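Homework With Grippers

I joined the Stundik club because Veerle Meijer promised me snacks. She did bring snacks, to be fair (salted almonds, a whole tub), but she also handed me a pair of hand-held grippers and a list of chores, and that was my January gone.

Stundik is a student robotics club with 12 members and one very loud group chat. This term's project is called Mimitell, and the idea is that you do small household jobs with the grippers, over and over, and the recordings go toward teaching a robot arm to do them too. Everybody picks a category. Nektarios Galanis grabbed towels before I'd even sat down, so I ended up with jewelry. Necklaces! Chains! Things that tangle if you look at them funny!

My target for the term is 240 good runs. A run means picking up one piece, carrying it to the box and laying it down inside, and it can take up to 800 tries at the practice table before your hands stop arguing with you. At least that's what Veerle told me, and she's on her third year.

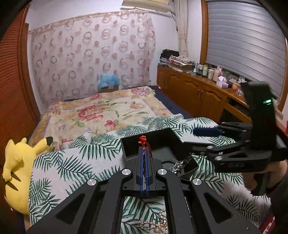 Beads are the friendly ones. You can feel them settle between the pads, and they mostly stay put while you move. Fine chain is another story. You squeeze, you lift, you feel very proud, and then half of it slides out and takes its neighbor along. I've learned to go in slowly from above and to keep my elbow tucked in, which I'd never have believed mattered so much. Your other hand will want to help, too. Let it, but give it its own job.

By Monday of the fourth week I had 102 runs that passed the check, and Nektarios had already finished his towels and started giving me advice. Some of it was good (shorter sessions, more water). Some of it was about towels.

We show everything at Jotitz, the spring meet, where each club gets a table and one arm to run its demo on. Ours is named Bugti and it has a mild squeak in the wrist that we've all grown fond of. I'm down to do the necklace demo right after lunch, and Veerle says she's bringing the almonds again.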